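Chapter 4
Measuring by Weight, and What the Number Leaves Out

Before you begin this chapter, find a recipe you already cook well and look at how its quantities are written. Some will be in cups and spoons, some in ounces or grams, and one or two will be in no unit at all: a handful, a knob, a good splash. Cooks have turned out decent food from all of them. Keep that in mind when somebody tells you that a kitchen scale will fix your baking.

The claim is repeated so often that it has stopped being examined. Weighing, we are told, is exact. A cup of flour depends on who fills it and how hard they press, while a gram is a gram. The second half of that is true of the gram. It is less true of the scale, and it says very little about the person reading it. In this chapter we will ask what a home scale can tell you, how far to trust it, and when a cup would have served just as well.

4.1 The surface comes first

Most manuals spend one line on where the scale should stand. "Place on a firm, level surface" is the usual wording, and most readers skip it. 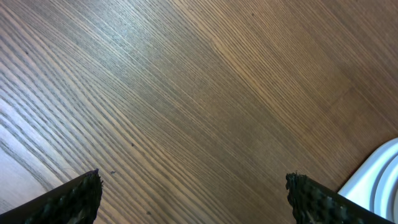

A table is only flat in the way that most things at home are flat, which is to say nobody has checked. Floors slope, one leg is short, a folded card under the short leg works its way out by June. Wood makes the judgment harder because the eye reads pattern as shape. With strong grain like this, dark lines sweeping across in long curves and a patch of glare lying over part of it, you could persuade yourself of a dip or a ridge that a straightedge would not find. You could also miss a real one. Use a level if you own one. Wipe the surface too, as a few specks of dust are harmless but a dried lentil under one foot may not be.

How much does any of this matter? Less than the stricter books say. In a class exercise run by Lindsay Waaka, students weighed the same bag of rice 15 times on a good table and then again on a poor one. The readings on the good table agreed to within a gram. On the poor one they wandered, though the group had expected worse. For a stew, the difference would be lost. For yeast, it might not be.

4.2 The vessel

Everything you weigh in a kitchen has to sit in something, and the something has weight. The tare button exists to subtract it. You put the empty bowl on the platform, press the button, wait for zero, and add the food.

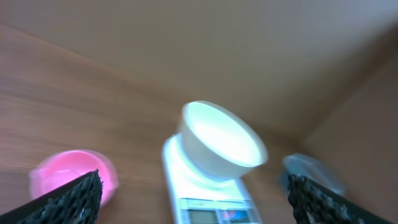 Figure 4.2 A bowl on a digital scale. One side of the bowl reaches past the body of the scale and over the wood.

Look at the overhang in Figure 4.2. Is it a fault? Many cooks would say so at once and slide the bowl over. But an overhanging rim does no harm by itself, provided the base is resting fully on the platform and the rim is touching nothing else. Trouble starts when a wide vessel leans on a neighboring jar, or droops over the display so that you tilt it with one hand to read the number. At that point you are weighing your hand as well.

A heavy bowl brings a second problem. Scales have an upper limit, and the bowl uses up part of it before any food goes in. Suppose your bowl weighs 257 grams. Tare sets the display to zero, but the load is still there, and the limit has not moved.

Tare also forgets. Many scales switch themselves off to save the battery, often while you are hunting for the sugar, and when they wake they may treat everything on the platform as nothing. If you had added 26 grams of cocoa, you now have no record of it. Write down the weight of your empty bowl once, on tape, and stick it underneath. It is a dull habit – and it has rescued more cakes than any feature printed on a box.

4.3 How fine is fine enough?

A display that counts in single grams looks more certain than it is. For small amounts the rounding alone can be a large share of what you are weighing, and a scale that shows 2 grams of salt may be holding noticeably more or less. Measuring spoons, so often treated as the beginner's tool, are frequently the better choice here.

Before reading on, weigh a level teaspoon of salt on whatever scale you have. Empty it, and do the same again until you have five readings. Write them all down, including the ones you don't like. We will need them in Section 4.4.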